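Morside Gear Placement Kit
Wrist and overhead camera package for fine assembly research

The Morside kit supports work on learned policies for small-part handling. It was put together by Florante Lacson and Pongsak Wannasri at Clenska to test one question: how much of a gear placement task can be learned from wrist views alone, and where a wider view of the plate starts to matter.

Method
Each trial starts with a spur gear on a dark mat. The policy must locate the gear, close on it and bring it to a round plate. Wrist streams and the wide stream are recorded on a shared clock. Gear positions are changed between trials – the plate may be moved as well.

Result
The reference set holds 1648 trials. A policy trained on wrist views alone completed 101 of 134 test placements. Most failures came during the final approach to the plate, with the gear already held. Adding the wide view reduced these failures; Princess Cruzado's report gives the breakdown by start position.

Supplied with the kit
Textured grip pads, replaceable
Tapered slotted fingers, one pair
Spur gears and round plate
Dark work mat
Cusgate recording software, up to 10 streams
Reference set and training scripts

Notes
Recalibrate the wrist camera after any finger change. Pads shed grit during the first hours of use – brush the mat before recording. Finger drawings are available from Eduardo Cabanatuan on request.

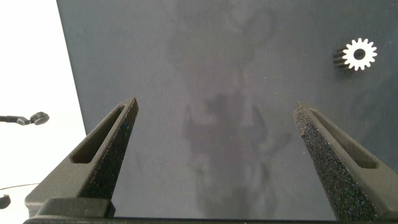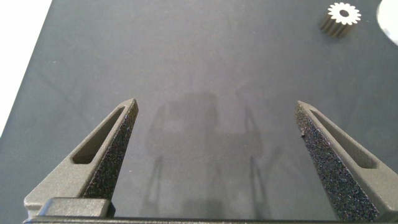
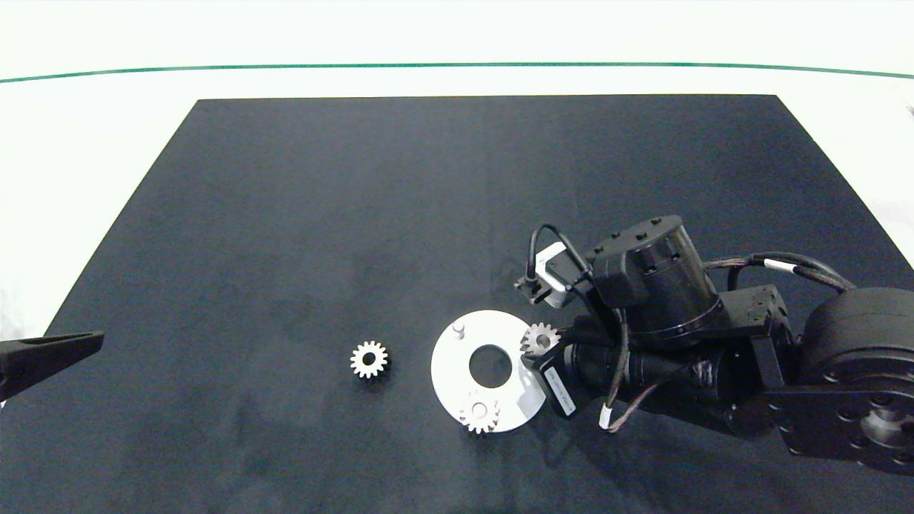 Spur gears on the work mat. First and second views: wrist camera. Third view: wide camera, with plate.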